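Dishes and Drying at the Ustport Shared Kitchen

Gallery updated November 14, 2023

These pages collect notes and pictures from the kitchen at Ustport, where the washing up gets done by whoever is in the building. The gallery covers the drying side of things: racks, cloths, mugs and where they all go afterward. Click a picture for the larger size.
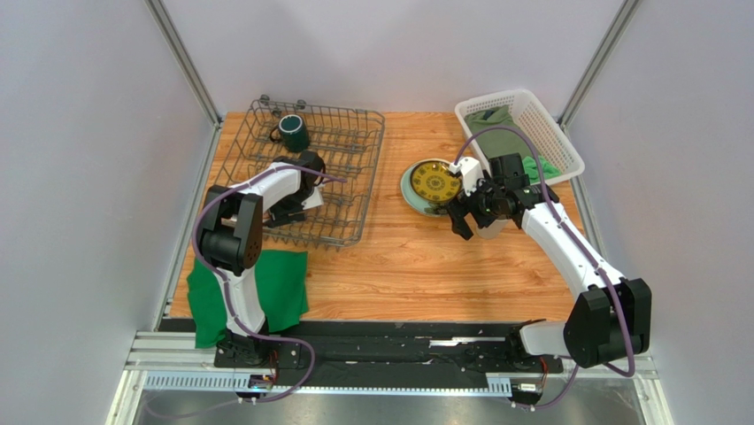 Ihor Boiko wrote in to say that mugs should go in the rack before anything else, while there is still space to tip them, and that plates can always be fitted in later. He also asked whether we put a towel under the rack. We used to, and stopped when the towel took longer to dry than the dishes.

The gray wire rack, toward the back of the table, with a dark green mug on its side. The green cloth is spread out at the front left.

Notes on the rack

We have tried three kinds of rack over the years. The bamboo one looked good and went black at the joints. The plastic one with a tray underneath was fine until the tray cracked. Wire has lasted longest. Vira Dovhaniuk scrubs ours with an old toothbrush and baking soda when the corners start to look dull.

Cups and mugs lie on their sides or stand upside down at a slant. A mug set flat on its rim on a counter keeps a ring of water inside, and the next person finds it at breakfast.

Small things go in the middle, between the wires. Knives stay out of the rack. They get wiped and put straight back in the drawer.

Notes on cloths

One cloth for the table, one for drying. The table cloths get rinsed, wrung out and opened up to dry. Arsen Fedoruk bought a bundle of 20 from the Semeniuk store and we are still working through them. Dishcloths go in the hot wash with the aprons, no fabric softener.

Notes on the tabletop

Wipe along the grain. Lift the rack once a day and dry underneath it, including around the feet. A white ring from a hot cup will sometimes come off with a little mayonnaise left on overnight. Ermira Ivanov has had luck with this twice and no luck once.

Still to come

Pictures of the Movik shelf, where the mugs go once they are dry, and of the new hooks by the sink. The page on pots and pans is being redone and should be back before the end of November. Send corrections to the kitchen mailbox, or leave a note on the fridge.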